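Skundik Help Forum > Playback and Episodes > Ticket 4 in thread "Blackburn, series one"

Subject: Blackburn episodes out of order, and the subtitles drift by the harbor scene
Status: Solved
Opened: Aug 8, 2025

Hi all! First off, I love this show. I started Blackburn in May after my sister wouldn't stop going on about it, and I'm now on my second time through (the mill fire, the two brothers, that awful dinner with the vicar... it's so good). So please read this as a report from a fan who wants everyone else to get to see it properly.

What's happening: when I play series one through the Skundik app on my living room TV, episode 4 plays straight after episode 2. Episode 3 is in the list, and it plays fine if I pick it by hand, but autoplay jumps right over it. That matters a lot in this show, as episode 3 is where Agnes reads the letter. Skip it and you spend the next hour wondering why she's packing a trunk!

Second thing, same series: in episode 6 the subtitles start out perfect and then slide. By the harbor scene they're a good few seconds behind, so the old man's big speech shows up under shots of gulls.

What I've tried so far:
- Signed out and back in. No change.
- Cleared the app's saved data. Autoplay still skips.
- Played it on my phone. Autoplay is right there, but the subtitles still drift.
- Watched another period drama, Stidel, start to finish. Order and subtitles both spot on.

App is version 61 on the TV. Happy to test anything at all, it's no hardship to watch these again.
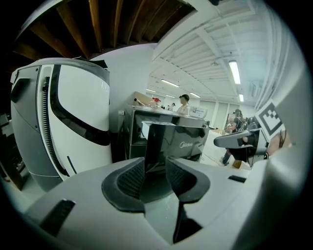

Hayley Cropper: Same skip for me, also going from 2 to 4! Mine began after the recap clips were added to the series page. Try opening the episode list and see if there's a "Story so far" clip sitting between 2 and 3. I think the TV app counts the clip as the third episode and then moves on to the next number.

Reply from original poster:
Hayley, you're brilliant. There it is, a short recap clip right between the two. I'd never scrolled slowly enough to notice. I went to Settings, then Playback, and switched off "Include extras in autoplay." Closed the app fully, opened it again, let episode 2 run to the end of the credits, and up came episode 3, all by itself. I cheered out loud.

Subtitles are still drifting, though. I timed it: they're fine until the ad break and then 10 seconds late afterward. 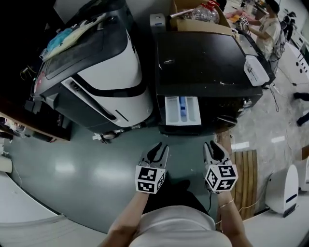 Two hand-held grippers, with large appliances ahead.

Update from Skundik support:
Thanks for the clear notes, both of you. The autoplay skip is a fault on our side and turning off extras is the right fix for now. For the subtitles, the file for episode 6 was made for the cut without a break. We've swapped in the Istura subtitle file, which is timed to the version you're watching. Please turn subtitles off and on once so the new file loads.

Reply from original poster:
Did that, and it's perfect! Every word of the harbor speech lands where it should. I'd missed half of what he says about his wife the first time, so now I have to go back and watch the whole episode again (what a shame). I checked episodes 7 and 8 too and they're both in time. Marking this solved.

Setting that fixed the skip: Settings > Playback > Include extras in autoplay > Off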